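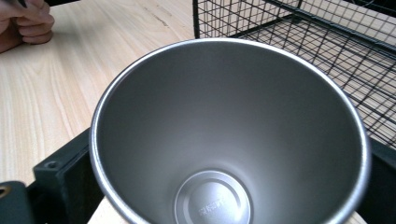
I went into the conversation with a low opinion of steel cups. They dent, they ring like a dropped wrench, and the people who love them tend to want to talk about it. The woman I had come to argue with runs the tableware side of Claleo, a rental outfit that sends dishes out to school fairs, church suppers and company picnics. Two years ago she talked the owners into dropping most of their glass for stainless.

"You've already made up your mind," she said before I had my notebook open. "Fine. I didn't like them either."

Claleo now keeps 673 steel cups on its shelves. I asked why anyone with that many would admit to not liking them.

"Because I bought them for what they cost me over time, and that's not the same as liking. With glass, I was reordering after every busy month. People don't break one glass, they break a tray of glasses. Steel comes back. It comes back ugly sometimes, but it comes back."

The supplier, a small wholesaler called Zendari, sells the cups in plain and polished versions. Its catalog promises a "lifetime finish," a phrase I read aloud to her. She rolled her eyes.

"Whose lifetime? The rim stays shiny because everything rubs against it. Inside is a different story. You put a spoon in there a few times and you've got scratches. I tell clients that up front. If they want perfect, they can rent from somebody else and pay for perfect."

I asked about taste, the complaint I hear most often and the one I make myself. Water out of a metal cup tastes like the cup.

"I did a test with my own family. Same pitcher, one steel cup, one glass, eyes shut. They all said they could tell, and then they guessed wrong about half the time. Now, coffee I'm not so sure. I drink coffee out of a mug, and you can print that."

I'm not convinced by a test run at a kitchen table by someone with shelves of the product, and I told her so. She shrugged and said I was welcome to take one home and run my own.

The shape was her first real mistake, she said. The early order was straight-sided and looked neat in the catalog. Straight cups won't nest, so they ate up shelf space, and they rattled in the van all the way to every job. The ones she buys now taper toward the bottom.

"A cup that gets narrower is a cup you can stack. That's the whole trick. But you can't stack them wet. They lock together, and then you've got two grown people in the back room pulling on a cup. We've had stacks of 10 that we gave up on until the next morning."

How do you get them apart?

"Cold water in the top one, warm water around the bottom one, and wait. Everyone wants to bang it on the counter. That's where half my dents come from — the fixing."

Drying turned out to be the subject she had the strongest feelings about. She used to set cups upside down on dish towels, like most of us. The towels got damp, the rims sat in the damp, and by evening there were rings of white spots. She switched to black wire mesh baskets, an idea she credits to the kitchen crew at Fetwood, a summer camp that is one of her oldest customers.

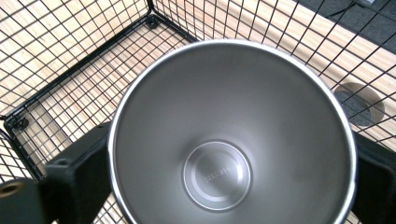
"Air gets under the mesh and the water has somewhere to go. A towel just holds it there. I'm embarrassed at how long that took me."

I pointed out that a wire basket is also a fine way to scratch a polished cup. She didn't argue.

"It can, if you throw them in. So don't throw them in. The coating on the wire helps until it chips, and then you buy a new basket. I've replaced 9 of them since March. Put that in too, if you're going to be hard on me."

We moved on to the lettering that makers like to stamp in the bottom of a cup. I have always taken it for advertising. She sees it mostly as a place for tea to hide.

"Any letter or groove down there is a corner, and a corner holds stains. We use a soft brush and baking soda, made into a paste. I'd rather they left the bottom blank, but I've asked, and they won't."

Cherkaoui, a café that rents from Claleo when its own stock runs short, sent the steel back after one weekend and asked for glass. I had heard about it before I came and wanted to see if she would bring it up. She didn't, so I did.

"They sell iced mint tea. People want to see the mint. They were right, and I sent over glass the same day. I'm not going to tell a place like that to serve a pretty drink in a gray cup."

She gave me one to take home on my way out. I've been using it for water. The taste is still there, as far as I'm concerned, though I haven't tried it with my eyes shut.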